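4.2 Small knits and the bed as a sorting surface

I went into this part of the study thinking the big pieces would be the interesting ones. Comforters, blankets, sheets - the things that take up half a closet. But when I read back through the diaries from the 18 households in Plalletville, what people kept writing about was gloves. Gloves, and hats, and the odd sock that had wandered in with them! We had asked everyone to keep notes from November onward, so I suppose the cold weather had its say.

Almost all of them sorted on a bed. I do it myself, so I wasn't shocked, but I had expected more tables. Marinescu's older work on linen rooms treats the bed as a place where laundry waits, and I think that undersells it. In our diaries the bed is where the deciding gets done. The comforter goes to one end, folded or bunched up, and the sheet that's left becomes the work surface (one person called hers "the counter," which I have borrowed ever since).

Gloves get odd treatment on that counter. A shirt has a fold that most people learned from somebody, and a glove doesn't. Some households laid the pair flat, palm to palm, and some tucked one cuff inside the other. A few just dropped them in a drawer and wrote that they felt bad about it. I coded these as 2 separate habits, paired and unpaired, and left the guilt out of the table.

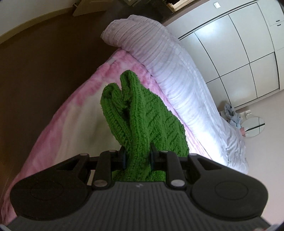

Figure 3. Bright green knitted glove with a ribbed cuff, held upright over a pink and white tie-dye patterned sheet; folded comforter behind.

Color came up far more than I had planned for. Several people wrote that they picked the loud items off the bed first and left the pale ones for the end, and I only wish our coding sheet had a box for it. It didn't, so I went back through the entries by hand with the Simeo word list and marked every color term next to the item it belonged to. That was a slow week. The counts are in Section 5, along with the entries I couldn't place.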